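Zapatero abierto Fendik, modelo de balda inclinada
Informe de valoración del Servicio de Equipamiento
Residencia Breltport

El presente informe recoge la valoración del zapatero Fendik tras un periodo de uso en las salas de estar de la residencia. Se solicitó un mueble estable y accesible, apto para el calzado de interior y con una superficie superior aprovechable. Se adquirieron 2 unidades al distribuidor Skorkham, que las entregó desmontadas y con el embalaje en buen estado.

Montaje

La estructura metálica se ensambla con tornillería de cabeza hexagonal y una llave incluida en la caja. Las instrucciones son escuetas y los dibujos, demasiado pequeños. El paso relativo a la balda inclinada se presta a confusión: los taladros delantero y trasero parecen intercambiables y no lo son. En la primera unidad hubo que desmontar la balda y volver a empezar. La segunda quedó lista en 27 minutos. Se recomienda dejar flojos todos los tornillos hasta comprobar que el conjunto asienta bien en el suelo.

Los pies regulables cumplen su función sobre pavimento duro. En las salas enmoquetadas el ajuste resulta más laborioso y conviene repetirlo pasados unos días – el peso del mueble acaba marcando la moqueta.

Uso

La inclinación de la balda permite reconocer cada par sin agacharse demasiado, aspecto que los residentes han valorado de forma favorable. El calzado bajo y las zapatillas de casa se colocan con facilidad. Las botas de caña alta, en cambio, rozan con el tablero superior, por lo que no se aconseja el modelo para vestíbulos de entrada en invierno.

En la sala de lectura el zapatero se instaló junto a un sillón tapizado, de modo que el cambio de calzado puede hacerse sentado. La combinación del bastidor negro con la madera de tono miel armoniza con el mobiliario existente. 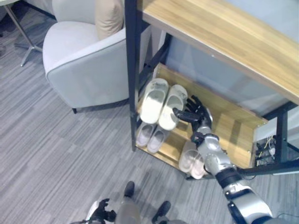
Naveed Bukhari hizo constar por escrito que la altura de la balda le parecía correcta para las zapatillas, pero que habría preferido un tope delantero más alto, pues las suelas lisas tienden a deslizarse. Añadió que el tablero superior se llena enseguida de periódicos y que sería útil un pequeño reborde.

La observación sobre el tope es compartida por este Servicio. Se probó una tira antideslizante de la marca Pirzada, recortada a medida, con resultado satisfactorio. Debería venir de serie.

Limpieza y conservación

El bastidor se limpia con un paño húmedo. El tablero superior admite el mismo tratamiento, siempre que se seque de inmediato; un vaso olvidado dejó un cerco que no ha desaparecido por completo. El espacio inferior permite el paso de la boquilla de la aspiradora, aunque el travesaño bajo obliga a trabajar de lado. No se han apreciado holguras en las uniones, si bien los tornillos se reapretaron una vez.

Valoración

El Servicio considera el zapatero adecuado para salas interiores y dormitorios, con reservas en cuanto a las instrucciones y al tope delantero. No se propone su compra para los accesos al edificio. La próxima revisión de las unidades se efectuará en diciembre.

Thandeka Khumalo
Servicio de Equipamiento
2025-10-01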